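Print this thread | E-mail this thread | 11 replies | Share (13)

Rainwater tank sizing, 506 mm annual rainfall, toilet and laundry only

harside_eamon wrote:
We're near Holville and the long-term average at the nearest gauge is 506 mm. Roof catchment is modest and only the north side drains to a point where a tank can sit. Planned uses are the toilet and the washing machine. No drinking, no garden.

The supplier quoted two slimline tanks from the Niazi range, 2523 L and 2968 L. Price difference is small. My spreadsheet uses monthly averages and says the smaller one is enough for ten months of the year. Would anyone here pay for the larger one?

Eamon Flanagan

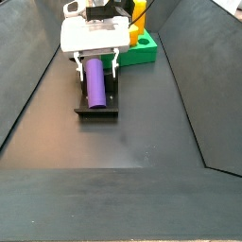

Second matter is the first flush diverter. The installer wants to fit one with a slow-release valve at the base. I have read that the valve blocks with grit and the chamber then stays full, so it stops diverting anything. If it needs cleaning every month I would sooner leave it off and rely on the leaf screen and a calmed inlet.

L_Romaniuk wrote:
Monthly averages will mislead you. Use daily rainfall figures and run the tank balance day by day: yesterday's volume plus inflow minus demand, capped at tank capacity. With monthly steps you never see the overflow from a single large storm, and you never see the 20 dry days either side of it. Expect your ten months to come down to eight or so.

Also take off an initial loss for each rain day. Half a millimetre is fair for metal, more for tile.

tankhand replied:
Agree with the daily model. Disagree that it will change the decision. With a small catchment the roof is the limit and the extra 445 L will sit empty for most of the summer. Put the money into connecting the south gutter.

L_Romaniuk wrote:
The south gutter doesn't fall toward the tank. He said so in the first post. A wet system under the slab would do it, but then you have standing water in the pipe and a low-point drain to maintain.

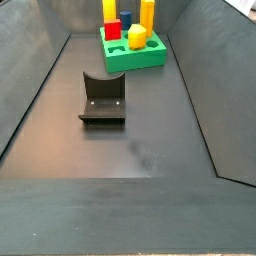
Posted by danylo_k (Danylo Kushnir), October 29, 2024

On the diverter: keep it. I have had one on a tile roof at Drovositz Road for six years. The valve does block. I unscrew the cap, rinse the disc and put it back, four times a year and once extra in September when the pollen comes down. Without it you get a layer of fine sludge on the tank floor, and the pump intake will find it as soon as the level drops. A floating intake helps but doesn't replace the diverter.

For toilet supply the colour of the water matters more to the household than to the plumbing. Mine had complaints until I added a 20 micron filter after the pump.

hjuhl replied:
A 20 micron filter on a toilet line is excessive. It will clog and you will lose pressure at the washing machine. Use a washable mesh before the pump and leave it at that.

danylo_k wrote:
It clogs if you skip the diverter. With the diverter I change the cartridge once a year.

hjuhl replied:
Then we are describing different roofs. Mine is steel with no overhanging trees.

harside_eamon wrote:
Thanks. I redid it with daily data from the gauge. Liudmyla was close: just under eight months with the smaller tank, and nine more days a year with the larger. I'll go with the smaller one and keep the diverter. Still undecided on the filter, but I'll have the plumber leave room for a housing.

L_Romaniuk wrote:
Check that the mains top-up has an air gap and that the overflow is at least the same diameter as the inlet. Installers get the second one wrong fairly often.

Print this thread | E-mail this thread | Report a post

Recent in Water and Drainage
- Pump short cycling with a slow cistern fill
- Leaf screens: what aperture?
- Moving a downpipe on a double brick wall
- Tank base: crushed rock or concrete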